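Lirkard Hand Kit - Set-Up Guide
Section 4: First recording at the washer station

Read section 3 first if the grippers are not paired yet. Skipping it = most of the support mail we get.

Before you start
- Both grippers charged. Min 2 hours on the dock, longer if they shipped flat.
- Base unit on, Zorley app open on the tablet.
- Marker collars clean. Dry cloth only, no spray.
- 3000 MB free on the base unit or it will refuse to start.

4.1 Set up the station

1. Washer on a flat floor, room to stand in front. Unplug it and shut off the water.
2. Pull the detergent drawer open by hand and check it slides freely. Leave it open for the first run.
3. Anything you plan to pick up goes on top of the washer, within arms reach.
4. Push cables back from where you will stand.

CAUTION: Loose cables on a hard floor are a trip hazard. Your eyes will be on the grippers, not your feet. Tape them down or reroute before recording.

4.2 Hold and start

1. One gripper per hand. Collar snapped on fully - you should feel two clicks.
2. Hold both out in front, chest height. Fingers pointing away from you.
3. Check the light by each collar. Green = tracking. Amber = searching, wait. No light = go back to 3.2.
4. Press Start in Zorley. Stand still until the beep.
5. Move to the washer. Slow. Slower than feels normal. 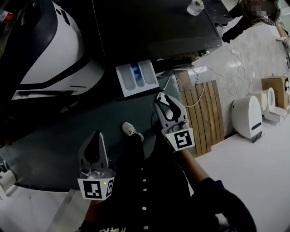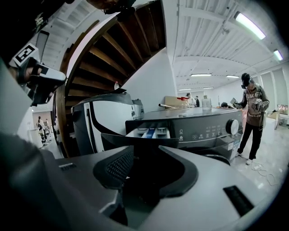
Fig. 4-2. Grippers at the washer station, detergent drawer open.

4.3 Drawer task

1. Close one gripper on the front lip of the drawer. Do not squeeze past the first stop.
2. Push in, straight. Pull out again. That is one cycle.
3. Keep the free gripper clear of the drawer so the markers dont cover each other.
4. Do 13 cycles, then press Stop.
5. Wait for the save bar to finish before you set anything down.

NOTE: Sleeves are fine, gloves are fine. Loose cuffs hanging over a collar are not - roll them up.

NOTE: Other people can be in the room. Keep them out of your reach and ask them not to touch the washer during a take.

CAUTION: Do not force a stuck drawer with the gripper. Fingers are plastic and will snap. Replacement pair is part 1830, not covered under the Brelar plan.

4.4 If it goes wrong

Light drops to amber mid-take - stop, hold both collars facing the base unit, wait for green, restart the take. Dont try to save it.

Left and right swapped in playback - open Settings, Hands, Swap. No need to re-record.

Picture from the gripper camera looks foggy - wipe the lens with the cloth in the lid pocket. Still foggy, contact us.

Take wont upload - check the room network first. Then restart teh base unit. Files stay on it until you delete them.

Support: ask for Yaneth Pacheco (hardware) or Lindiwe Le Roux (app and uploads). Phones open Monday from 9 am. Have your kit number ready, it is on the inside of the case lid.

Next: Section 5, Changing stations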